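4.2 Building the practice scenes

Once the teams had a working arm model in Plinside, our simulator, the next job was to give the arm something worth picking up. We had planned to hand out a fixed set of scenes written by the teaching staff. The students talked us out of it in the second week, and we are very glad they did. Each team was asked to write its own scene generator instead, using the shared Cuvia object library, and then to swap generators with another team so that every gripper controller was tested on layouts its authors had never seen. The swap became the liveliest part of the whole course. Teams turned up early to see what had been done to them.

The rules for a scene were short. Objects had to come from the library, which held 28 models at the time of the course. They had to rest on a single flat surface under gravity, so a team could drop them from a small height and let the physics settle, but could not glue a cup to the side of a box. At least one object had to be reachable from the starting pose. Beyond that, anything was allowed, including objects that touched, objects lying on their sides, and pairs chosen because they were awkward together. The Benedetti team (teams were named after the rooms they worked in) wrote a generator that kept a running list of the grasps its opponents had failed and placed more of those objects in later rounds. We had not thought to forbid this, and after a lively discussion we left it in and gave it extra credit.

Every generator had to produce 500 scenes for the swap. Of these, 13 were drawn at random for the live session, where the whole class watched the controllers run on the projector, and the remainder were run overnight. We kept the live set small on purpose. Watching a grasp being planned, guessing with your neighbours which finger will catch first, and then seeing the result is a very good way to learn about contact, and it gets dull if it goes on for an hour.

4.3 What made a scene hard

The students' first guess was that clutter would matter most. Their early generators packed objects tightly together, and the overnight scores did fall, but less than anyone had predicted. Shape and pose turned out to matter more. A box lying flat can be approached from several sides and forgives a small error in the wrist angle. A long thin utensil gives a good grip along the handle and almost none at the ends, and a controller that aims for the centre of the object's bounding box may close on empty space if the object is bent or forked. Small rounded objects punished any team whose fingers did not close evenly.

Mollusness, the controller that did best in the final swap, handled this with a very simple idea. Before choosing a target, it scored every object twice: once for how good the grip would be if the object were alone, and once for how much free surface lay on either side of the planned finger positions. The two scores were multiplied and the highest product went first. In a layout like the one in Figure 2, the second score favours the black clamp, which has open grey surface all around it, over the spoon, whose bowl nearly touches the dark red oval object and whose other end lies by the pudding box. The clamp's crossed arms pull its first score down, though, and the team spent most of May adjusting how strongly that should count. We encouraged them to write down each change and the reason for it, and their notebook is now given to new students as reading before the first session.

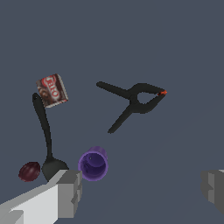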